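Search this site Go

Home Kitchen Table & Wood Garden About

How I Get White Rings Off a Tabletop

February 24, 2019

So my sister-in-law set a mug of tea on my dining table in the middle of a card game, and by the time I picked it up there was a ghostly white circle staring at me. I've done this to other people's tables too (sorry, Mom), so I stayed calm and got out my kit.

First, figure out what color your ring is. White or cloudy means the moisture is sitting up in the finish, and you can usually fix that at home in an evening. Black or dark brown means water got down into the wood itself, and that's a sanding and bleaching job I'm not covering today. Everything here is for finished wood, by the way. Please don't try it on bare or waxed-only pieces, or on anything your grandmother would haunt you over!

You'll need:

- a plain cotton cloth, no printing on it (an old pillowcase is great)
- an iron, completely empty of water
- regular mayonnaise or petroleum jelly
- a little paste wax. I use Flolitz, the neutral one.

Wipe the table down with a barely damp rag and dry it well. Crumbs will scratch, so run your palm over the spot afterward and feel for grit.

Fold the cloth so it's two layers thick and lay it over the ring. Set the iron on its lowest setting, steam off. Press for 6 seconds, lift, look. Press again, lift, look. I know it's tempting to park the iron there and go answer the door. Don't! Low heat in short little visits is the whole trick, and you can always do one more. 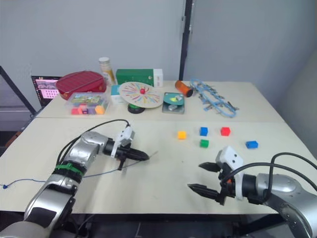 If the ring has faded but you can still find it when you squat down and squint along the surface, move on to the mayo. Smear on a thick blob, a bit wider than the mark, and leave it overnight. Petroleum jelly does the same thing and smells less like lunch, but it takes more wiping in the morning. I've used both and I go with whichever jar is closer.

Next day, wipe it off going with the grain, then use a drop of dish soap on a damp cloth to get rid of the greasy feeling. Dry it right away. Give it a few hours before you wax, and put the wax on thin, thinner than you think. Buff until your rag stops dragging.

My table took nearly 2 hours of actual work, spread over two days, and most of that was me buffing the rest of the top so the clean patch wouldn't stand out. If you only wax the one spot you'll end up with a shiny circle where your white circle used to be. Ask me how I know.

Comments

Yaowalak Thaweesak: Worked on my coffee table with just the iron! I was so nervous about the first press.

Fidelina Salazar: Does this work on a painted top? Mine is chalk paint with a clear coat.

Reply: Fidelina, I'd skip the iron and try the jelly somewhere hidden first. Chalk paint can get moody.

Yaowalak Thaweesak: Also, coasters. I bought coasters.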